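Why Are Plates Round?

Set the table tonight and look at what you put down. Most likely the plates are circles. They could be squares, triangles or stars, so why do so many people in so many countries eat off a circle?

Part of the answer is very old. Long before there were factories, people made dishes out of clay. At first they pressed and pinched the clay with their fingers. Later they learned to put a lump of clay on a wheel and spin it. When clay spins, anything you do to it happens all the way around, so a bowl or a plate made on a wheel comes out round.

You can sometimes find a clue to this on a plate. Look for thin rings, one inside the other, like the rings on a pond after you drop in a pebble. On a wheel, rings like these are left by the potter's fingers or tools. Factories can press rings into a plate too, just because people like the look of them.

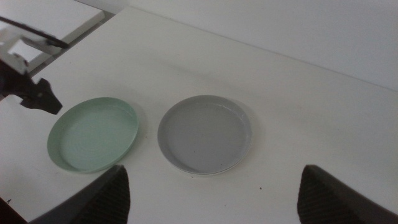 Mio Koyama
2021-06-21

Round plates have another good point, and it has to do with corners. If you drop a square plate, it may land on a corner, and then all the force of the fall goes into one small spot. Corners chip easily. A circle has no corners to chip - but it can still break, so carry it with both hands.

Corners also make trouble in the kiln. A kiln is a very hot oven for clay. Clay shrinks as it dries and bakes, and if one part shrinks faster than another, the plate bends. This is called warping. A round plate shrinks more evenly than a square one, so fewer of them are spoiled.

What about the rim? The rim is the raised part around the outside. It keeps sauce and peas from sliding off, and it gives you something to hold. It also makes the plate stiffer. You can test this with 2 paper circles of the same size. Leave one flat and fold up the edge of the other all the way around. Hold each one by its side and see which one droops.

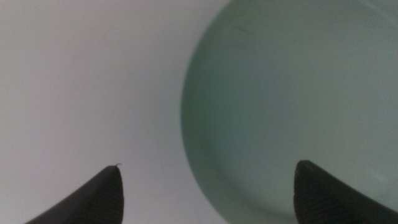

Olteanu wrote in to say that the paper test works better with thin card, and that small cuts around the edge make it easier to fold. Tape the cuts closed afterward or the rim will flop.

Not every plate is round, of course. Long fish are often served on long oval dishes, and sushi may come on a rectangle. Some square plates are made by pressing clay into a mold, so no wheel is needed.

Words to know
Kiln: a very hot oven for baking clay
Mold: a hollow shape that clay is pressed into
Rim: the raised outer edge of a plate
Warp: to bend out of shape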